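Handheld grippers, cube markers vs. onboard tracking
Forum: Grippers and End Effectors
Page 1 of 1

torque_ledger wrote:
We're choosing between two handheld gripper pairs for collecting demonstrations. The Womstead pair carries a printed cube marker under each jaw and gets its pose from those. The Bonby pair has no markers and runs visual-inertial tracking on each handle. Same jaw stroke on paper. Budget is $4,000 for the pair, cameras not included. Anyone run both?

palletjack wrote:
Both, at different jobs. Cubes win on absolute position as long as the head camera can see at least one face. Once a wrist rolls under the other arm you lose it, and the filter coasts. The Bonby handles don't care about that, but they drift relative to each other, and for two-handed tasks the relative pose is what you need.

Despina Stan wrote:
I ran a comparison on 2020-01-25 with the same operator and the same task, a two-handed pick and handover. 141 takes with the cubes, the same number with the inertial handles. Takes rejected for tracking: 4 with cubes, 9 with inertial. All four cube rejections were occlusions longer than half a second. The inertial ones were mostly slow yaw drift that showed up as a jaw offset at the handover.

rk_servo wrote:
What floor and lighting? Those numbers look kind to the cubes. On glossy flooring with strip lights overhead I get blown-out faces on the top of the cube and the detector drops it.

Despina Stan wrote:
Matte floor, diffuse panels. Fair point. I locked exposure and gain before starting. With auto exposure the rejections would be higher, though I didn't log that case.

palletjack wrote:
Print the markers on matte stock. Laminated ones are useless under strip lights at any exposure.

rk_servo wrote:
Matte stock helps, it doesn't fix it. I still think inertial is the better buy if you move between rooms. Recalibrating the head camera at every site costs me more than nine bad takes.

torque_ledger wrote:
Why would you recalibrate the head camera per site? Intrinsics don't change when you walk through a door.

rk_servo wrote:
Intrinsics don't. The mount on our Kurwood headset does, every time it goes in the case.

palletjack wrote:
Then that is a mount problem and has nothing to do with markers. Put dowel pins in it.

torque_ledger wrote:
Leaning toward cubes. Next question is the controller. Ruchti logger at 60 Hz, or a laptop with everything on USB?

Despina Stan wrote:
The logger. On the laptop I saw timestamp gaps of over 20 ms when both wrist streams and the head stream were writing to the same disk. Jaw width and pose have to be on the same clock or the closing event lands in the wrong sample.

rk_servo wrote:
Agree on the logger. Still disagree on the cubes.

torque_ledger wrote:
Cubes ordered, Ruchti logger on loan until May. Head camera view with both in hand:

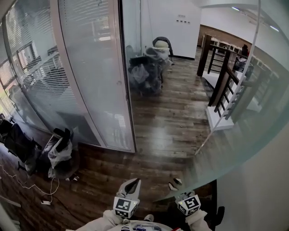 gantry_notes wrote:
Does each cube need its own marker IDs, or can left and right share a set if the software knows which hand is which?

palletjack wrote:
Use separate IDs for each cube. With a shared set, the software has to guess the hand from position, and the labels can swap when the arms cross.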